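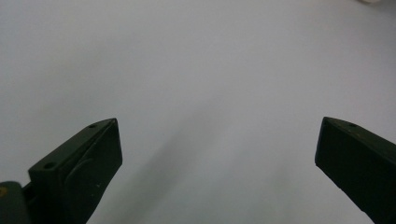
**티켓 455** · 흰색 작업대 상판 끈적임
접수: Maarja Paulauskas (Helcombe 2층 포장실)
담당: Adom Abubakari
상태: 종결
분류: 가구 / 표면 마감

### 접수 내용

포장실 흰색 작업대 상판이 끈적입니다. 종이를 올려놓았다가 들면 살짝 붙었다가 떨어지는 느낌이 납니다. 젖은 천으로 닦으면 잠깐 괜찮다가 마르면 똑같습니다. 3월 초부터 그랬고, 창가 쪽이 벽 쪽보다 심합니다. 색이 변하거나 부푼 곳은 못 찾았습니다. 작업대는 Nollari에서 들여온 것이고 자산번호는 254입니다.

### 처리 기록

**09:20 Adom**
어떤 세제로 닦으시는지, 희석해서 쓰시는지 알려주세요. 테이프나 라벨을 상판에 직접 붙이는 일이 있는지도 궁금합니다.

**09:45 Maarja**
Semple 다목적 세정제를 분무기에 담아 씁니다. 희석은 전에 하던 분이 해 둔 통을 그대로 쓰고 있어서 비율을 모릅니다. 라벨은 가끔 붙였다 뗍니다. 주로 창가 쪽에서요.

**10:30 Adom**
현장 확인했습니다. 손끝으로 문지르면 얇은 막이 밀립니다. 마감 자체가 녹은 것인지 위에 뭔가 쌓인 것인지는 만져서는 구분이 안 됩니다. 창가 쪽 모서리에서 가로세로 40 cm만 마스킹하고 시험합니다.

1. 미지근한 물만 적신 천으로 닦고 마른 천으로 마무리: 변화 없음. 마르니 다시 끈적임.
2. 중성세제를 한 방울 푼 물로 닦고 맹물로 두 번 헹굼: 막이 꽤 줄어듦. 천에 미끈한 것이 묻어남.
3. 2번을 한 번 더 반복: 종이가 붙지 않음.

마감은 멀쩡한 것으로 보입니다. 세정제 잔여물 쪽이 유력합니다.

**11:15 Gavin Chisholm**
알코올로 한 번에 밀면 안 되나요? 아래층은 그렇게 합니다.

**11:25 Adom**
아래층 상판은 스테인리스입니다. 이 상판은 도장 마감이고 Nollari 안내문에 알코올과 아세톤은 쓰지 말라고 되어 있습니다. 광이 죽으면 되돌릴 수 없으니 쓰지 마세요. 멜라민 스펀지도 같은 이유로 금지입니다.

**13:40 Adom**
분무기 통을 확인했습니다. 용량 표시도 희석 표시도 없습니다. 냄새와 거품으로 봐서는 원액에 가깝습니다. 통은 비우고 씻어 두었습니다.

**14:10 Maarja**
오후에 포장 물량이 있어서 전체 세척은 네 시 이후에 가능합니다. 그때까지는 받침지를 깔고 쓰겠습니다.

**16:20 Adom**
전체 세척 시작. 절반씩 나눠서 진행했습니다. 양동이 두 개(세제물, 헹굼물)를 쓰고 헹굼물은 네 번 갈았습니다. 창가 쪽에 라벨 접착제 자국이 따로 있었는데, 세제물에 적신 천을 몇 분 올려 두었다가 플라스틱 주걱으로 눕혀서 밀었습니다. 긁힌 자국은 생기지 않았습니다.

**17:05 Adom**
세척 완료. 건조 후 종이 시험을 창가, 가운데, 벽 쪽에서 했고 세 곳 모두 붙지 않았습니다. 비스듬히 보면 창가 쪽 광택이 아주 조금 다릅니다. 사용에는 문제가 없어 그대로 둡니다.

### 다음 날

**08:50 Maarja**
아침에 확인했고 끈적임 없습니다. 라벨도 이제 받침지 위에서 작업합니다.

**09:10 Úna Carroll**
상판을 교체해야 할까 봐 견적을 미리 받아 둔 게 있는데 취소하면 되나요?

**09:15 Adom**
네, 취소해 주세요. 대신 눈금 있는 분무기 두 개만 주문 부탁드립니다.

### 원인

희석하지 않은 세정제를 뿌리고 헹구지 않아 잔여물이 쌓임. 창가 쪽은 라벨 접착제가 겹침.

### 이후 관리

- 매일: 물에 적셔 꼭 짠 천으로 닦고 마른 천으로 마무리
- 주 1회: 중성세제 희석액, 이어서 맹물로 헹굼
- 분무기에는 내용물과 희석한 날짜를 적어 붙일 것
- 다시 끈적이면 세제를 더 쓰지 말고 이 티켓 번호로 연락

분무기는 입고되면 Maarja에게 바로 전달. 옆방 작업대도 같은 통을 썼다고 해서 별도 티켓으로 접수함.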